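Vellanport Tableware Services
1/5 The June intake of plates for the Herodell dining halls is under way. The order comes to 1,710 pieces, all in the off-white matte finish chosen by the halls last spring.

2/5 Each plate is checked for chips at the rim and for an even surface. Faint rings are a normal part of the finish and are not treated as a fault. 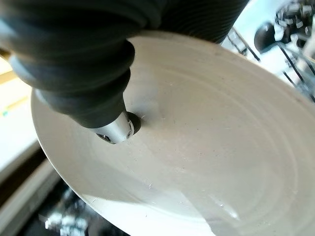
3/5 Lint and small fibers are common on plates at this stage. Kitchens are asked to wipe every piece with a soft damp cloth before its first wash. Please do not use scouring pads.

4/5 The first 1,000 plates will go to the Drerstead hall. A further 68 are held back as spares.

5/5 Questions on delivery times may be sent to Shobha Chowdary at the Vellanport office, open until 4:30 p.m. Damaged pieces should be kept with their packing slip.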